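Rovstead water main renewal moves to second stage

Lanomside Water has completed the first stage of its main renewal in Rovstead. The stage covered 1,334 metres of cast-iron pipe between the Jindov Road pumping station and the market square.

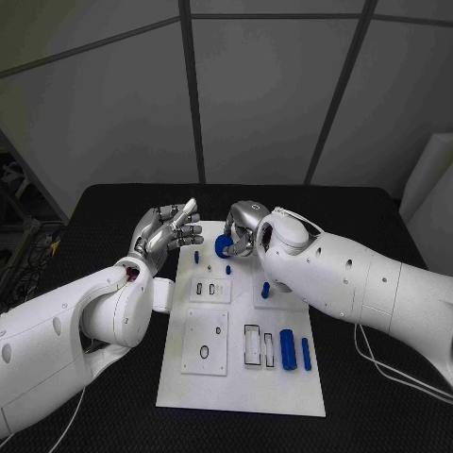 Page last changed: March, 16:40

The full scheme covers 2,512 metres. Old pipe is being replaced with polyethylene pipe laid in open trench, except at the two rail crossings, where it will be drilled. Each section is pressure tested and disinfected before it is joined to the network.

Supply will be shut off overnight while connections are made. Affected properties will receive a card at least two days beforehand. Water may look cloudy for a short time afterwards; customers should run the kitchen cold tap until it clears.

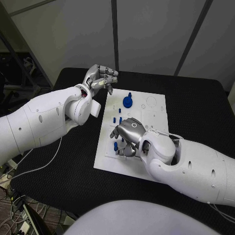 Capucine Pichon said the shut-offs should start after 23:00, as bakeries on Carré Street draw water until late evening. Lanomside Water has accepted the later start for that street.

Stage two begins at the market square and runs north.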